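Edomby Neighbourhood Learning Fund
Progress report from the Tikwood Evening Classes
1/15/19

Thank you once again for your support, and for your patience while we gathered our thoughts after a very full autumn. We promised you a proper account of the first term of the second year, and we have tried to put down the awkward bits as well as the cheerful ones, as you asked us to last time.

Where the term went

We opened in October with four classes instead of the three we had planned. Reading and writing, everyday maths and cookery on a budget were all in the original bid. The fourth, basic home repairs, came about when so many people asked for it at the open evening that it seemed a shame to make them wait a whole year. We paid for it out of the money set aside for posters, as the posters had come in a good deal cheaper than the quote (the printers in Pesholm were very kind to us).

The reading and writing class has been the slowest to fill and probably the one we are proudest of. People come along to the first session, go away, think about it for a fortnight and then come back, sometimes with a sister or a neighbour. We have stopped worrying about the gaps in the register and now keep a place open for anyone who has been once. 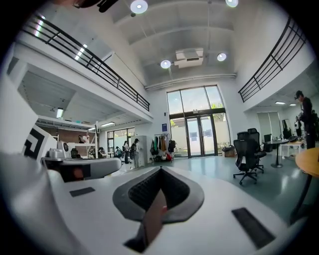

Cookery went the other way and was full before we had finished putting the chairs out. We have a waiting list and would dearly like to run it twice a week from the spring, though that depends on the kitchen at the Nieto Hall, which is booked solid by the lunch club until Easter. We are talking to them about sharing a cupboard and a late afternoon slot, and so far the talks have been friendly.

Money

You will find the accounts attached. The main thing to point out is that we have spent £2,000 less than expected on room hire, owing to the generous rate we were given at Tikwood, and £200 more than expected on bus fares. The fares are money well spent in our view - the last bus from the Pesholm side was cut in the summer, and several learners now have to change in the middle of Edomby, which means paying twice. We would like your permission to move part of the underspend across to cover fares until the end of the year.

What hasn't gone so well

Everyday maths has struggled. The early start suited hardly anyone with children at home, and by half term the class was very thin indeed. We have moved it an hour later and changed the handouts, which were a bit too much like school for most tastes. The new ones use gas bills, till receipts and wallpaper, and the talk round the table has been a great deal livelier.

We were also late in sending out the learner questionnaires, for which we apologise. They are coming back now and the replies will be in the next report.

Next steps

Enrolment for the spring term is open, and we would be delighted to see any of you at one of the sessions - there is always tea, and usually something from the cookery class to go with it. Please let us know about the bus fares when you can.

With warm thanks,
The Tikwood Evening Classes team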